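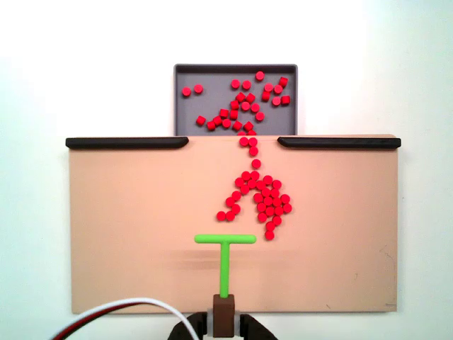 Push board for small pieces: one gap or two?
Started by feserfan, 14/05/2018

feserfan wrote:
Hello all, it has been a while since I posted, but I've been reading along and enjoying everybody's projects. I finally have my sorting and clearing board far enough along to ask for opinions. The idea is simple enough: you dump your little pieces out on the board, sort through them, and then push the ones you're done with through the gap between the two black rails and into the gray tray at the back. I have a bag of over 1000 of these red ones for our Dulari games (my sister and I have been playing since we were kids, and we lose them constantly), so picking them up by hand gets old in a hurry!

My trouble is the gap. I love that the rails are rounded, they feel so nice and they don't snag. But when I push a big bunch at once the pieces crowd up at the opening and a few always want to wander off along the rail. Should I widen it, or cut a second one? I keep going back and forth.

mapleknob wrote:
Oh, what a nice thing to have on the table, welcome back! I'd leave the gap alone and push smaller bunches. I built one of these for buttons and opened the gap up way too far, and then I had to keep going back for the ones that came down beside the tray. My tray is a Dunard, 9 inches wide, and if I did it over I'd keep the opening a good bit narrower than that.

old_pegbox wrote:
I'm going to disagree, with affection. Small bunches are fine when you've got a couple dozen pieces. With a whole bag you'll be there until July. Widen it, and get a wider tray to match. What are you pushing with? If it's the side of your hand, that's your whole problem right there.

feserfan wrote:
I did use my hand for the longest time, and then a ruler, which was worse. These days it's the green T.
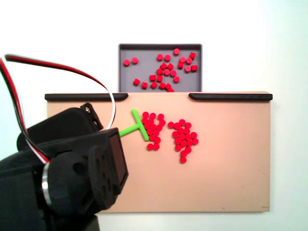 I like it a lot, and I can find it on a messy table, too, being that loud lime color. The wide part gathers things up nicely, but I do end up with the pieces in two separate bunches more often than I'd like, one on each side, and then I have to go chase both. Maybe I'm coming straight at the gap when I should start from the sides?

mapleknob wrote:
Yes, sides first! Bring the left ones in toward the middle, then the right ones, and only then go for the gap. Little short strokes. I know it sounds fussy, but you get into a rhythm, and I find it pretty relaxing with the radio on.

old_pegbox wrote:
Or you could angle the rails so they make a funnel and let the board do the work. I still say straight rails are for keeping things off the floor and not much else.

Ingvar Frandsen wrote:
I've made a few of these for our Oshima club and tried it both ways. Angled rails do help, but they eat up a lot of the board, and then people complain they have no room to sort. We went back to straight. The change that helped us most was setting the tray a hair lower than the board, so a piece that gets to the edge just drops and makes room for the next one. Check that before you cut anything.

The other thing is to empty the tray before it gets full. Ours starts to back up when there are 30 or 31 pieces right by the opening, even with plenty of bare floor farther back. Give it a little shake.

old_pegbox wrote:
Fair point on the room, Ingvar. I don't sort on mine, I only clear, so I never noticed. Still wouldn't go back to straight.

feserfan wrote:
Thank you all so much, this is just what I needed. I'm going to try sides first this weekend, and I'll slip something under the board to bring it up a bit before I touch the rails. If that doesn't do it, old_pegbox, I'll be back to ask you what angle you used.

old_pegbox wrote:
I eyeballed it, but I'll go measure.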